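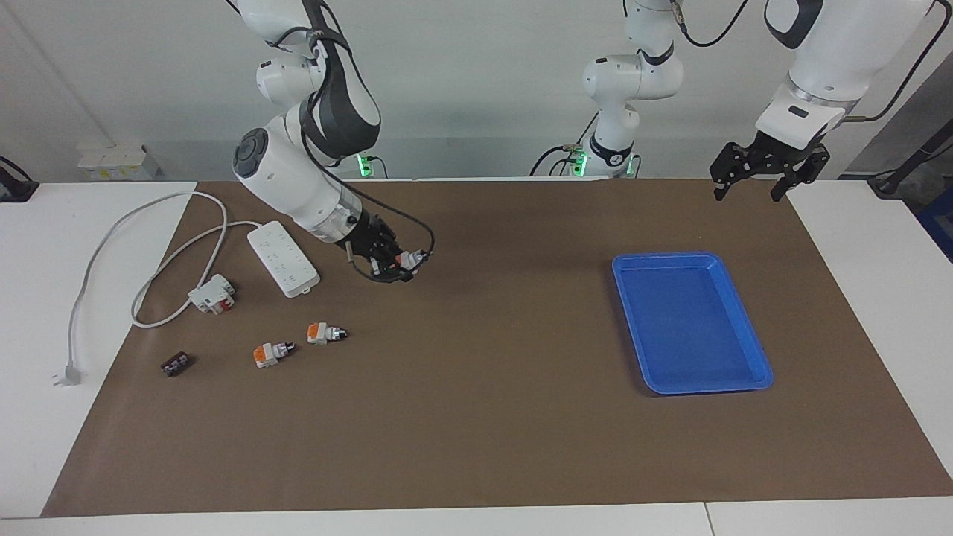 Right arm drops the part halfway to the tray, left arm is fine

Posted by chaewon_oh

Hello all. I am Chae-won Oh and I take care of a two-arm cell which sorts small electrical parts into a blue tray. Since we changed the fingers in March I have a fault that I cannot explain, so I ask for your experience.

The right arm goes down, closes on the part and lifts it. Then, somewhere on the way to the tray, the gripper opens a little and the part falls on the mat. No alarm, no message. The log says "grip OK" until the end of the move. Yesterday it was 3 drops in 80 picks. It is a small number, but one part landed next to the power strip and I did not like this at all.

What I have checked until now:
Finger screws are tight.
Grip force is set to 38 percent, same as on the left arm.
I exchanged the fingers between left and right. The fault stayed on the right.

The controller is a Kernby with the standard Pokier gripper package.

kettle_and_wrench wrote:

Look at your cable. If the loop at the wrist is pulled when the arm turns toward the tray, the gripper can lose its signal for a moment. Ours did the same and it took me two weeks to find it. Move the wrist slowly by hand in free mode and watch the status in the Kernby screen.

msyoon wrote:

I don't agree that it is the cable. With a broken signal the Pokier holds its last position, it does not open. At least ours does. For me 38 percent is simply too low for smooth plastic parts. Put it higher and test again.

Man-sik Yoon

kettle_and_wrench wrote:

Depends on the firmware. The older one goes to "relax" after a lost signal, and relax means the fingers open a little. Exactly what she describes.

Also, the left arm has the same force and does not drop. How do you explain this?

msyoon wrote:

Does the left arm pick the same parts? She did not write it. If the left one only takes the easy ones, the comparison is worth nothing.

chaewon_oh wrote:

Good question, I should have written it. The left arm mostly waits above the tray side and picks much less. So yes, the comparison is weak, I am sorry.

I will do both tests, first the cable and after that the force. I don't want to change two things together.

issa_fan wrote:

Before any test, can we speak about the power strip? Is it live? You have a strip on the mat, and parts with metal contacts falling near it. For me this is the real problem in this thread and the gripper comes second.

chaewon_oh wrote:

It is not live. It is one of the items we use for the handling work and its plug is not in any outlet. But you are right that I have only a habit for this and no written rule. If one day somebody plugs it in to try something, the arm will not know.

issa_fan wrote:

Then cover the plug with a lockable cap. We use the Issa ones, cheap and ugly. And please don't move the wrist by hand with your face over the mat while the other arm is up. In free mode only one arm is free, the other one can still get a command.

kettle_and_wrench wrote:

Agree with this, I should have said it. Disable the left arm first.

chaewon_oh wrote:

Result of this afternoon. Left arm disabled, right arm in free mode. When I turn the wrist toward the tray, the status goes to "no device" for a very short time, always near the same angle. I could repeat it every time. If I hold the cable with more slack, it stays connected. The firmware is the old one, 2 versions behind.

So I think the cable. I did not touch the force yet.

msyoon wrote:

OK, for the signal I was wrong, I know only the newer firmware. I still think 38 is low. When the cable is repaired, please do 80 picks again and tell us, because I expect you will see one drop even then.

nirkcombe_tom wrote:

Can I ask why the log says "grip OK" during all this? We run the same package at Nirkcombe and we trust this line for our counting.

kettle_and_wrench wrote:

It writes the result of the close command and repeats it. It does not measure again during the move. You have to switch on "hold check" in the gripper settings, it is off by default. The cycle becomes a bit slower.

nirkcombe_tom wrote:

Off by default – very nice. I go and look at ours now.

chaewon_oh wrote:

I have switched it on for both arms. The new cable is ordered, and until it comes the right arm stays stopped. I will write here after the 80 picks.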